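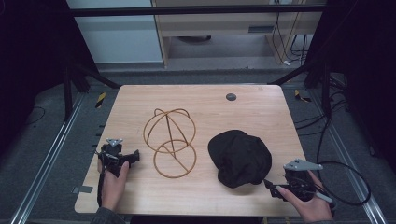

Review: The Fliltance Good Practice Pack for Hand-Held Gripper Work

Posted in Reviews, Kit and Paperwork

I have been waiting for something like this for ages. We record people doing small household jobs with a gripper in each hand, so that a robot arm can later be trained on the same jobs, and for a long time our rules lived in three places: a sheet on the wall, a shared folder and the heads of whoever had been here longest. The Fliltance pack puts the whole lot in one ring binder, and after using it for two full rounds of recording I'm keen enough to write it up properly.

What you get

A binder with 16 rule cards, a pad of 50 session sheets, a roll of floor tape and a thin booklet on how to write a task so that two people will do it the same way. The cards are wipe-clean and big enough to read from standing height (hurrah!). There is also a spreadsheet version of the session sheet, but I much prefer the paper one and so does everybody who has shared a bench with me.

The cards

They are grouped into Space, Hands, Objects and Records. Each has a rule in large type on the front and a few lines of explanation on the back, and the writing is lovely and plain. Card 2, for instance, says "Know where your cable is before you lift your hand." The back tells you to leave enough slack for the furthest reach in the task, walk the cable through once with nothing on the table, and keep the loop outside the spot where you stand. It takes a minute. I had always fussed over slack at the gripper end and hardly thought about my feet.

The Space cards cover floor cables, rails, corners that want hazard marking, and curtains. I hadn't expected curtains to get a card to themselves, but it's a good one, mostly to do with keeping the background the same from one day to the next and making sure the hem doesn't sit on a power lead.

Hands is my favourite section. It sets a rest break by the clock instead of by how you feel, it asks for both grips to be checked for rubbing before you start, and it has a very sensible rule that the person holding the grippers can stop a take at any moment without giving a reason. We had that as a habit. Seeing it printed has made newer people far quicker to use it.

Soft things and awkward things

Most guidance I've read assumes you are moving blocks and cups. This one has four whole cards on cloth, and they're brilliant! Take putting a cap on a wire hat form. A cap has no one shape to start from, so "place the cap on the table" can mean a hundred different things. The pack asks you to write down the starting state in words (flat, folded, bunched), which way the brim points, and which side of the form it begins on, then to change only one of those between batches. It also asks for a written finish: brim to the front, crown down over the top of the form, both grippers clear. Before this we argued over whether a cap sitting slightly skew counted as done. Now there's a line for it on the sheet, and you tick "finished" or "finished, untidy" and carry on.

Light stands get a mention too. The advice is to steady with one gripper and dress with the other, and to say in the task sheet which hand does which. I'd have liked a bit more on when swapping hands is allowed.

Records

The session sheet is one side of A4: task, starting state, who checked the space, gripper checks, stops, and a box for anything odd. The box is a decent size. I filled in nearly 500 lines over the two rounds and only ran out of room on a Thursday when everything that could slip did slip.

Compared with the others

I've also used the Polden checklist, which is free and very short. It's a fine place to begin if you have one table and one person, but it stops at trip hazards and has nothing on objects. The Pirzada handbook goes the other way: very thorough, written with big industrial arms in mind, and I found myself skipping most chapters. Fliltance sits between them and is the only one I'd hand to someone on their first morning.

Grumbles

The binder rings are weak and mine already gape. The tape is plain grey, and I'd have swapped it for something stripy without a second thought. There is nothing on left-handed operators beyond a single line. And please, please print the card number on both sides!

One thing to be clear on: the pack is good practice and doesn't replace your own risk assessment. It says so on the inside cover, and there's a page for noting where your site rules are stricter.

Buying it

Mine came from Fostmont and arrived well packed. Refill pads are sold separately, so order a spare with the first one, as we got through ours quicker than I'd planned. A second edition is due in March with extra cards on liquids, and I've already put my name down.

Rating: four and a half out of five. The missing half is for the rings.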